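Why Do Shadows Have Fuzzy Edges?

Last updated: August 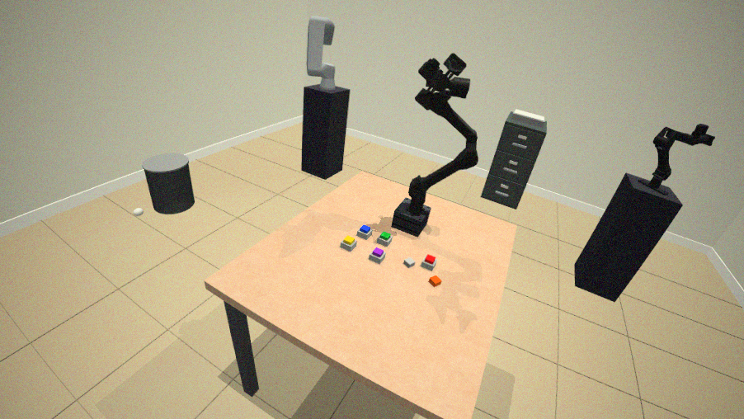

My shadow goes blurry at the top but my shoes' shadow is sharp, so is the sun broken? One of our readers sent me that question, and I love it so much that I've been going outside to stare at the sidewalk ever since. (My neighbors have stopped asking.)

The sun is fine, I promise! But our reader spotted something that plenty of grown-ups walk past every day of their lives. Go out on a bright afternoon and look at your own shadow. Down by your feet the edge is crisp, as if somebody cut it out with scissors. Now follow it up to your head. The edge gets soft and smudgy, and if you wiggle your fingers up high you may not be able to tell them apart on the ground.

So what's going on?

First, what is a shadow?

Light travels in straight lines. It zooms out of a lamp or the sun and keeps going until it bumps into something. If that something is you, the light can't get through, and the ground behind you misses out. That darker patch is your shadow. A shadow isn't made of anything. You can't pick it up or fold it or put it in your backpack, although when I was small I did try to trap mine under a bucket.

If light came from one teeny tiny dot, smaller than the point of a pencil, every shadow would have a sharp edge. Each spot on the floor would either get the light or miss it, and there'd be no in-between.

But real lights aren't tiny dots. A lamp has a whole glowing bulb, and often a shade that glows too. A window on a cloudy day is one great big rectangle of light. Even the sun, which looks small from here, is a round disk in the sky and every bit of that disk is shining. (Please don't look straight at it to check. It can hurt your eyes, even when you don't feel anything.)

The in-between place

Pretend you're an ant. I'll call you Killon, because I think that's a good name for an ant. You're walking across the kitchen floor toward the shadow of a chair.

At first you're in full light. You look up and see the whole lamp. You keep walking, and the chair starts to slide in front of the lamp, so now you see only part of it. Less light is reaching you, but you still get some. You're in the in-between place! Walk a little farther and the chair hides the whole lamp. Now you're in the darkest part of the shadow.

Scientists have names for these places. The darkest part is the umbra (say it UM-bruh), which is the Latin word for shade. The in-between part is the penumbra (pen-UM-bruh), which means "almost shade." I say penumbra out loud quite often, just because it feels nice in the mouth.

That fuzzy edge on your shadow is the penumbra. A wide fuzzy edge means there's a wide strip of floor where an ant could see part of the light but not all of it.

Back to the shoes

Why are your shoes sharp and your head blurry, then? It's all about how far the shadow has to travel. Your shoes are right on the ground, so the in-between strip has no room to spread out. Your head is a lot higher up, and by the time its shadow lands, the strip has had space to get wider and wider.

It works with airplanes too. A bird on a low branch makes a shadow you can recognize. A plane flying way up high may not make any shadow that you can see from the ground, because the fuzzy part has taken over completely and there's no dark middle left by the time it reaches you.

Try it at your house

You need 2 things, a flashlight and your hand. A wall helps as well, but I'm guessing you have one of those.

Make the room dark and ask someone to hold the flashlight still, or prop it on a pile of books. Put your hand very close to the wall. See how neat the edge is? Now move your hand slowly toward the flashlight. The shadow gets bigger, and the edge goes soft.

Then tape a sheet of thin white paper a little way in front of the flashlight, without letting it touch the bulb. The paper glows, so now your light is as big as the glowing patch. Try your hand again. I did this in my hallway for 15 minutes when I was supposed to be making dinner, and my rabbit shadow turned into more of a potato.

If you have an old phone with a light on the back, try that one too. Those lights are really small, so they make extra sharp shadows. They're my favorite for monster puppets.

Shadows with more than one edge

Sometimes you'll find a shadow that seems to have a paler twin beside it. Look for more than one lamp! Every light makes its own shadow, and where they overlap it's darker. Soccer players at night games often have several shadows each, all pointing different ways, from the tall lights around the field.

And if a room has lots of lights on the ceiling, or the walls are pale and bounce the light around, the shadows can get so faint that you have to hunt for them under the furniture. Under the bed is a good place to start. (I also found a sock.)

The biggest fuzzy edge of all

Once in a while the moon goes between us and the sun and its shadow falls on the Earth. That's a solar eclipse. The people standing in the umbra see the sun covered up and the day goes dim and strange. The people in the penumbra see a sun with a bite out of it. They're doing just what Killon the ant did on the kitchen floor, except that their floor is a planet and their chair is the moon. If you ever get to see one, you'll need proper eclipse glasses, so ask a grown-up well ahead of time.

Next time you're waiting for the bus, hold your hand near the ground and then lift it up, and watch the edges melt. If you find a really good fuzzy one, draw it and send it in. Use the side of your pencil for the penumbra and press hard for the umbra.

574 shares
267 comments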